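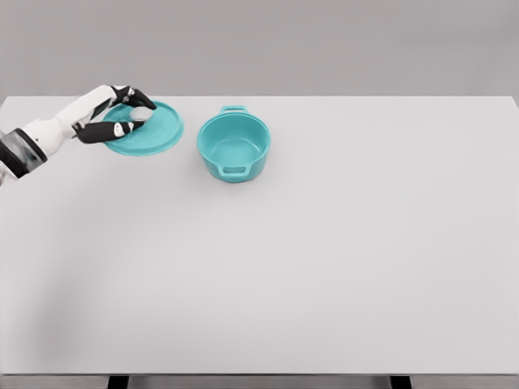 The Larnitz people finally put the landing gear numbers up, and I read them twice over lunch! Short version for the list: the cargo quad now takes a 12 kg payload on the folding legs, and they flew 154 sorties off the deck of a moving barge before calling the design done. The crosswind landings are the part I'd look at first. On the handling side, black fingers curling over a round teal lid on a white tabletop is just the kind of grip I'd love to see tried on our battery hatch - Riaan, your hatch is round too, so have a think. Anyway, the leg drawings are in the May folder.

Riaan Moodley wrote:
> Has anyone compared the Larnitz legs with the Stukau skids?
> We bent 2 sets in gravel last month and I'm tired of
> straightening tubes. Weight matters less to me than
> being able to swap one in the field.

Yes, and the legs swap with one pin! The Stukau skids are lighter, but you have to pull the belly plate to get at them. Elmarie has a spare set of legs if you want to try them on your airframe - she's usually at the field by 4.

Pravesh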